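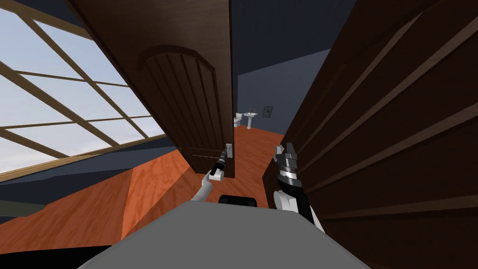 Gaps in the readings from my Dollodum weather station, plus rain on dry nights. First of all, I love this thing. I've had it since January and I've become the person who tells the whole street what the dew point is. But the log on the computer has holes in it and I'd like to get to the bottom of them. I know walls and glass come into it with anything wireless, and I've read the page on placement twice. A big window divided up by light brown wood, with wooden dark brown doors close by, as in the picture, is the kind of spot I'd have thought was fine for an indoor display, so tell me if I've got that wrong. The outdoor sensors are on a Benítez pole at the end of the vegetable beds, with a clear line back to the house.

Opened by: Qusai Abou Jaoude
Handled by: Sawsan Sayegh, Jeltex support
Opened on: 18 September 2024
Product: Dollodum weather station, with Osulell logging program
Status: Solved

What happens

Osulell is set to save a reading every 60 seconds. The last file I exported should have 3,937 readings in it, and 79 of those are blank. The row is there, with the time, but no temperature, no wind, no rain, nothing. The indoor display never shows a gap as far as I've noticed, although I do sleep occasionally.

The second problem is the rain gauge. On two breezy nights it recorded small amounts of rain when it was dry. I went out with a torch on the second one and the path was bone dry, the shed roof was dry and the cat was dry. The gauge said 0.6 mm.

What I've tried

Fresh batteries in the outdoor unit. No change.
Restarted the display. No change.
Restarted the computer. No change.
Emptied a small spider and a lot of pollen out of the rain gauge. Very satisfying, no change.
Moved the display from the bookcase to the windowsill. Possibly a few less gaps? I may be kidding myself.
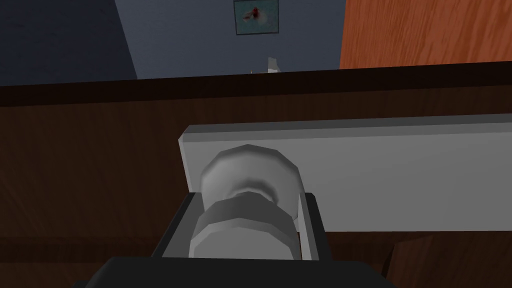

White knob, with the long light grey plate behind it.

Reply from Sawsan Sayegh

Hello Qusai, and thank you for such a good write-up! Spiders in the gauge are a regular feature of this job.

I'd like to treat these as two separate faults for now. For the gaps, could you send me the exported file as it is, blanks and all? Please don't tidy it up or sort it, I want to see the blanks in the order they came. Could you also tell me whether Osulell is making backups, and where it puts them? It's under Settings, then Storage.

For the rain, how is the gauge fixed to the pole, and how high up is it? Is the wind sensor on the same pole? And if you flick the pole with a finger on a dry day, does the rain total move?

The windowsill is a perfectly good place for the display, by the way, as long as it isn't in full sun. The indoor temperature will read too high if it is.

Reply from Qusai

File attached. I flicked the pole. Nothing. Then I gave it a proper shove and the rain total went up by 0.2 mm, so I'm now officially a rain god.

Gauge and wind sensor are both on the one pole, with the wind sensor at the top and the gauge on a side arm a bit over halfway up. The arm came with the pole. It's held by one clamp, which I did up by hand.

Backups: yes, switched on, every hour, going to an old external drive that I also keep photos on. It takes a moment to wake up and makes a noise like a kettle when it does. Is that anything?

Reply from Sawsan

It could well be something! I went through your file and most of the blank rows fall on the hour or the minute after it. All through the day and all through the night, the same pattern. Radio trouble hardly ever keeps time like that. It comes in clumps, or it follows the weather, or it turns up when somebody uses the microwave.

My guess is that Osulell starts its hourly backup, the drive is asleep, and the program waits for it to wake. While it waits it can't write the new reading, so you get a row with a time and nothing else. The display isn't involved, so it carries on happily.

Please try this:

1. Open Settings, then Storage.
2. Switch the hourly backup off. Leave the other boxes alone.
3. Close Osulell fully and open it again.
4. Leave it running overnight and send me the new file.

Your old readings are safe. The backup is only a copy.

There's a smaller group of blanks that don't fit the pattern, mostly late afternoon. I'll come back to those.

As for the rain, the gauge works by a tiny seesaw that tips each time a small bucket fills. Each tip counts as 0.2 mm. If the pole sways enough, the seesaw tips by itself. It needs to be level and it needs to be still, and a side arm on a tall pole is neither of those on a windy night. The best cure is to give it a short post of its own. Knee height is fine so long as rain doesn't splash up into it from paving.

Reply from Qusai

Overnight result: not one blank on the hour. Not one! I scrolled through it with my tea and I may have cheered.

I've also sawn a short length off an old fence post and the gauge is now on that, beside the onions, nowhere near the path. I levelled it with the bubble level from the kitchen shelf job. Shoved the post. Nothing. Shoved it harder. Still nothing.

About the late afternoon ones, I've had a thought. That's when I sit down and listen to the radio, and the radio is wireless and lives on the same shelf as the computer, right beside the little receiver that Osulell uses. Would that do it?

Reply from Sawsan

That would do it nicely. The receiver that plugs into the computer is separate from the display, and it's a good deal fussier. If you have a USB extension lead, use it to get the receiver an arm's length away from the radio and from the back of the computer. Even a short lead makes a surprising difference – computers are noisy things as far as a small receiver is concerned.

You can switch the backup on again too, but set it to once a day and pick a time when you wouldn't mind losing a single row. Or point it at the computer's own drive, which doesn't nod off. I've passed your file on to the people who look after Osulell, as the program ought to hold a reading back until the drive is ready, and at the moment it plainly doesn't.

Reply from Qusai

Extension lead fitted, receiver is hanging off the curtain hook, backup is on the computer's own drive once a day at four in the morning.

I've let it run for nearly 3,000 readings and there are no blanks at all. We've had one windy night in that time and no pretend rain, and then we had some real rain, and it matched the jam jar I'd put out next to it as closely as I can read a jam jar.

Thank you so much for this. I've learnt more about my own station in this ticket than in all the months I've owned it. One last question and then I'll leave you in peace: can I fix the false rain in the old records? It bothers me that the monthly total is wrong, even by a tiny bit.

Reply from Sawsan

You can! In Osulell, open the day in question, choose Edit readings, and set the rain for those rows to zero. Put a note in the remarks box so that you'll know later why you did it. Don't delete the rows, or the wind and temperature will go with them. The monthly total works itself out again the next time you open the program.

The blank rows I'd leave blank. It's tempting to fill them in from the rows on either side, but with readings this close together the daily averages will hardly notice.

I'm marking this one solved. If the gaps come back, just reply here and it'll open again with the whole history attached. Enjoy the onions.

Note added by Qusai

Rain corrected for both nights, remarks added, monthly total now agrees with the jam jar. Next job is a proper shade for the temperature sensor, so I'll be reading the placement page a third time.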